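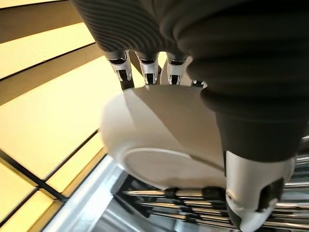
Tollix is the manipulation dataset from our shared workshop, written up by Edin Kovačević and Lejla Živković. Release 2 covers one kitchen task: moving crockery between the sink and the dishwasher with a two-armed robot. Bowls are often gripped from above over the rack, foot ring facing down and fingertips on the rim, so a grasp model trained on side grips will do badly on these episodes.

Contents
1,705 episodes, stored one per folder. Each folder holds the head video, the wrist video and joint states.
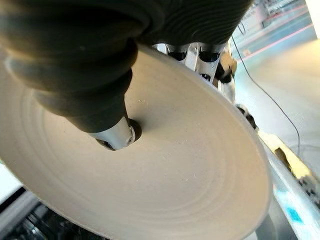 Are the video streams synchronised?
Streams share one clock and are resampled on export. Use the timestamps in the index file — the frame numbers do not match across cameras.

Views
The head camera covers the counter, the sink and the dishwasher. The wrist cameras see little beyond the hand and the object it holds.

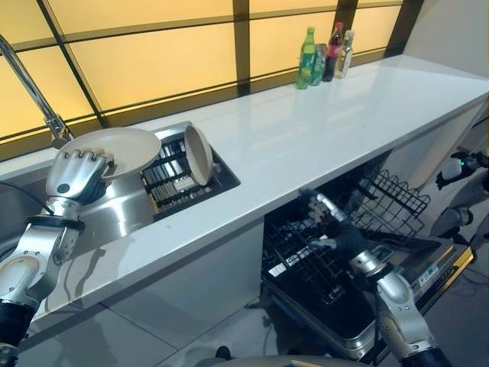 Head view: plate in the left hand above the sink, right hand in the lower rack.

Known problems
Joint torque is missing from the first 100 episodes. Vasco Nogueira is re-exporting them from the raw logs; expect them in April.

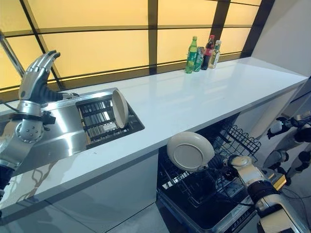
Can I train on the head view alone?
It will load and train without the wrist video, but finger contact is often hidden by the hand. Set wrist to off in the config.

Contact
Faults and corrections to Kastriot Radulović, on the Prornano list.
Last edited 10th March.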